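Notes from the open house at the Sastbridge county prosecutor's office

When the county announced it would open its new evidence and records building to the public for one Wednesday afternoon in June, I put my name down the same morning. I have written about court cases in this county for a long while, and in all those years I had never gotten farther than the front counter of the old place on Ollton Street, where you slid your request through a slot and waited for somebody to slide it back.

The new building sits behind the courthouse, on the lot where the farm supply store used to be. Parking was easy, the coffee was better than I had any right to expect, and there were far more people than I had pictured for an event with the word "records" in its title. Usha Kotian, the deputy prosecutor who ran the afternoon, told us that 665 people had asked for a spot. They let us through in small groups, and mine had two retired schoolteachers, a young couple with a stroller, and a gentleman who wanted very badly to discuss his speeding ticket (he was steered away from the subject with great kindness).

We began with the intake desk. Everything that comes in with a police report gets a number, a sealed bag and a line in the log, and from then on every hand it passes through has to be written down. Ms. Kotian called this the dullest job in the building and the one that defense lawyers ask about first.
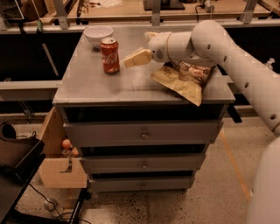

She walked us through what happens when a laptop or a phone arrives, which was the part I had come for. The device is photographed, the serial number goes into the log, and then it waits for a warrant, and it can wait a good while. Once a judge has signed, an examiner makes a copy of the drive and works only from the copy. The original goes back on the shelf. One of the schoolteachers asked whether anyone ever peeks before the warrant comes through, and I thought that was a fair question, and so did Ms. Kotian, who said that every door on the corridor keeps a record of who opened it and when, and that a case can fall apart over one opening that can't be explained.

Bernd Weidemann took over in the digital examination room. He spent years auditing banks before he came to the county, and he has the patience for it! He talked about email in particular. A printed email, he said, tells you very little. What he wants is the message as it sat on the server, with all the routing lines most of us never look at, and even then he'll only say what the record shows and leave the rest to the attorneys. I asked how long a single phone takes him. "Anywhere from a morning to a month," he said, and the room laughed, though I don't believe he was joking.

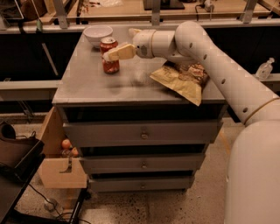
Photo: Annelore Ruppert / Sastbridge open house

After that we had a short break, and I got to talking with Tùng Lương, who works the public records window and who probably answers more angry phone calls than anyone else in county government. The office takes in more than 1,000 records requests a year, and 9 people handle them along with everything else on their desks. He would like folks to know that a narrow request moves faster than a broad one. If you ask for "all correspondence" on a case, you'll be waiting through the fall. If you ask for letters between two named offices in a given month, you may have them before your next haircut.

I brought up the Zinness paving case, which I know many of you have followed, and got the polite smile I deserved. It's still open and nobody there will talk about it. Mr. Lương did say that the search warrant returns will be filed with the clerk once the judge lifts the seal, and that anyone can walk in and read them at that point. I plan to be there with a thermos. 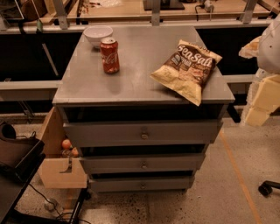 The last stop was the new hearing room on the second floor, where Judge Birgit Reuter took questions for half an hour. She was asked about leaks, as you might guess. Her answer was that a sealed affidavit is only one side's account, written to persuade a judge of probable cause, and she wishes we would all remember that when a page of one turns up on the evening news. Then the stroller baby let out a tremendous shriek – and the judge said the objection was noted.

If you missed it, Ms. Kotian hopes to hold another open house after the Tiwari wing is finished. Sign up early, and bring a sweater, as the records floor is kept quite cold.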